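Saving and Reusing Clear Plastic Sheeting and Bags

February 22, 2023

58 comments | Share | Save for later

We use cookies to remember your preferences. By staying on the site you agree to our cookie notice.

I grew up in a house where plastic got folded up and put away, and I have never quite shaken it. Mattress covers, dry-cleaning bags, the big floppy sheet that came around the new armchair — all of it went on a shelf in the back hall, and most of it got used for something or other before the year was out. These days I keep mine in the workshop here in Cerndale, in a deep drawer under the bench, and quite a few of you wrote in after my September page on paint trays to ask how I keep it from turning into one enormous rustling lump. So let's talk about plastic!

First of all, be a little choosy. I know it's tempting to keep every scrap (believe me, I know), but anything smaller than a pillowcase is more bother than it's worth unless you start a lot of seeds. I keep large sheets, large bags, and one shoebox of small bags for screws and leftover hardware. Anything that held raw meat goes straight out, and so does anything that smells of solvent or has gone brittle and crackly along the creases. Brittle plastic sheds tiny bits all over your work and you'll be picking them out of the varnish.

Washing is easier than you'd think. For a big sheet I wait for a mild day and spread it over the picnic table, then go over it with a soft sponge and a bucket of warm water with a squirt of dish soap. Do one side, flip it, do the other, and rinse with the hose turned low. If there's old tape on it, warm the tape with a hair dryer on the low setting, holding it well back, and peel slowly. A bit of cooking oil on a rag takes off most of the gum that's left, and then you'll want to wash that spot again with soap.

Drying is where people get impatient. Plastic that goes away damp comes out musty, sometimes with little gray spots in the folds, and then you've got the whole job to do over. Hang it over a shower rod or a clothesline with a few pins and leave it overnight. For bags, turn them inside out and stand them over a bottle or a wooden spoon in a jar. My mother had a rack made just for this and I'd give a lot to know where it ended up.

Now the folding. Clear film clings to itself and slides off everything else, so you need a clean, flat spot and a little patience. Lay it out and smooth it from the middle toward the edges with your forearm (long sleeves slide better). Find two corners first, before you do anything else, and put a clothespin on each. Fold lengthwise, smooth it, fold lengthwise again, and then roll it up from one end around a cardboard tube. I save the tubes from Wima wrapping paper, which are good and stiff, but any sturdy tube will do. Fasten the roll with a strip of cloth, tied in a bow. Rubber bands rot and stick. 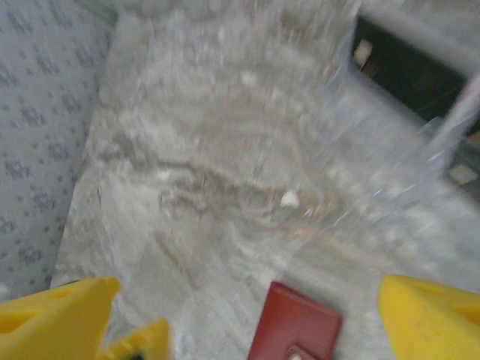 Clear plastic before smoothing: milky where it doubles over, easier to see through along the raised edge.

When a sheet is crumpled up like that, don't tug at the middle. Pick up a loose edge and walk your hands along it until you reach a corner, and the rest will generally follow. If you find a brownish streak and can't decide whether it's a crease or something stuck on, wipe it with a damp cloth. A crease stays put and a smear will usually give a little.

Write the size on a piece of masking tape and stick it to the end of the tube, where you can read it without pulling everything out. I used to skip this, and I'd unroll three sheets to find the one that would cover the table saw. The drawer holds 15 rolls now if I'm neat about it, and the rest have to go.

As for what to do with it all, mine mostly goes over furniture between coats of paint, under the potting bench in spring, and around the porch cushions when they go up to the attic. The old Janssen sewing cabinet traveled all the way from Rultwood wrapped in two layers of saved film with a blanket in between, and it came through without a scratch — I was so pleased! Please don't use it around children's beds or toys, and keep the bags up high if you have little ones or pets visiting. Don't wrap wood tightly for a long stretch, either. Leave the bottom open so air can get in.

Next time I'll get to the bubble wrap, which has a drawer of its own and is frankly out of hand.

1,618 shares

Get the Saturday tips letter in your inbox. Unsubscribe whenever you like.

Contact | Copyright 2023 | Back to top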